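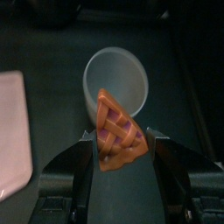
Jelta Releases Grokum, a Training Kit for Teaching Two Robot Arms by Hand

STRAND – Sunday, October 16, 2022 – Jelta today released Grokum, a software and hardware kit that lets an operator teach tabletop tasks to a pair of robot arms by steering them directly. The first version is available to labs, colleges and small manufacturers. A set of 1,347 recorded demonstrations ships with it.

Grokum is built for people who know the task well and have little interest in writing code for it. The operator holds a pair of hand controllers, one for each arm, and moves them through the job. The arms on the work table follow. Joint positions, gripper opening and camera video are saved together on one clock, and each finished run is stored as a single file that can be replayed, trimmed or thrown out.

Operators can also switch to hand guiding. In that mode the motors go slack enough for a person to take hold of an arm and move it through the path. Jelta recommends hand guiding for short, slow motions and remote control for anything that uses both arms. The two kinds of recording are saved in the same format and can be mixed in one training set.

What the demonstrations cover

The 1,347 demonstrations were recorded at Jelta's workshop in Strand between July and the end of September. They are divided into 16 tasks. All of them use small items on a dark table: toy food, blocks, cups, bowls and trays. The tasks include placing a toy pie slice in a cup, moving a block from one side of the table to the other, clearing a tray, and handing an item from one gripper to the other.

Toy food was chosen for a large share of the set. The pieces are cheap, they come in awkward shapes, and a gripper has to take each one differently. A wedge with a raised lattice top offers no pair of parallel sides to close on, and operators had to settle on a grip before the recordings became consistent. In most of the pie slice runs the fingers close on the two long sides with the point facing up. Runs that used some other grip were kept in the set and are labeled.

Each task has a one-page instruction sheet, written by the operators themselves after the first day of recording. The sheets give the starting layout, the finished state, and the points where new operators tend to go wrong. Buyers can edit the sheets or write their own.

How a session works

A session starts with the arms in their rest position and the items set out according to the sheet. The operator presses a foot pedal to begin recording, carries out the task and presses it again to stop. A second pedal marks a mistake. When it is pressed, the run is flagged and the operator can either start over or go on and recover. Jelta asks operators to recover when they can. A model trained only on clean runs has little to go on when an item slips or lands in the wrong place.

Cameras at the grippers record the fingers and whatever is directly ahead of them. These close views matter most in the last part of a reach, when the arm itself hides the item from anyone standing at the table. When both arms are in use, the camera on one arm will often catch the other arm at work, and the software keeps that footage and lines it up with the rest.
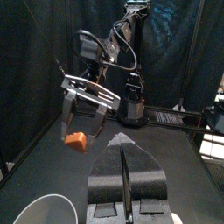 The arms do not need to be the same model. Grokum stores a short profile for every arm and gripper, covering reach, joint limits, finger length and the position of the camera mount. Once a profile is in place, the controller movements are scaled to fit. Setting up a new arm takes one person a morning, including the camera check.

Timing between controller and arm was the part of the project that took longest. Early versions had a delay that operators noticed right away. They would overshoot, correct, then overshoot again, and the recordings were full of small wobbles at the moment of the grip. The released version runs with a delay of 10 milliseconds on a wired connection. Wireless control is possible but is not recommended for recording.

Results so far

Jelta trained a model on the block moving task and ran it in the Strand workshop on the same table and under the same lights used for the demonstrations. It finished the task in 97 percent of attempts. Results on the two-arm handover were lower and varied a good deal from one item to the next. Soft and rounded items caused most of the failures. Those figures will be published with the next release, after the handover recordings have been reviewed and a second batch added.

The company cautions that results from one table should not be taken as a promise for another. Lighting, the color of the table and the height of the cameras all had an effect in testing. Buyers are advised to record their own demonstrations on their own setup, and to use the supplied set as a starting point.

Pilot site

Drikska, a packing and assembly firm, has used a test version of Grokum since July. Its line workers recorded demonstrations for two jobs: placing small parts into divided trays, and turning parts so that a printed label faces up. None of the workers had operated a robot arm before. Training consisted of one afternoon with the controllers, most of it spent picking up blocks and putting them down again.

Feedback from Drikska led to several changes. The mistake pedal was moved farther from the record pedal after workers kept pressing the wrong one. The controllers were made lighter. A rest reminder was added, on by default, which pauses recording after a set period – the site can change the length but cannot turn it off during a shift.

Drikska will continue as a pilot site through the coming year and plans to add a second table.

What is in the kit

The Grokum kit includes two hand controllers, the foot pedals, two camera mounts with cables, a table clamp set, the recording and replay software, and the demonstration set with its instruction sheets. Arms, grippers and a computer are not included. A list of arms with ready-made profiles is posted on the Jelta website, along with a guide for adding others.

The replay tool can also be downloaded on its own at no cost. It opens any Grokum recording and shows the camera views side by side with the joint data, and a run can be stepped through one image at a time. Instructors who want to go over demonstrations with a class can use it without owning a kit.

Orders placed now will ship in the order received. Schools and colleges may ask for a loan kit for one term. Loan requests should state which arms will be used and how many people will be trained on them.

About Jelta

Jelta makes software and control equipment for robot arms used in teaching, research and light manufacturing. The company is based in Strand, where it runs a workshop with recording tables that visitors may book for a day. Questions about Grokum, loan kits and workshop visits can be sent through the contact form on the Jelta website.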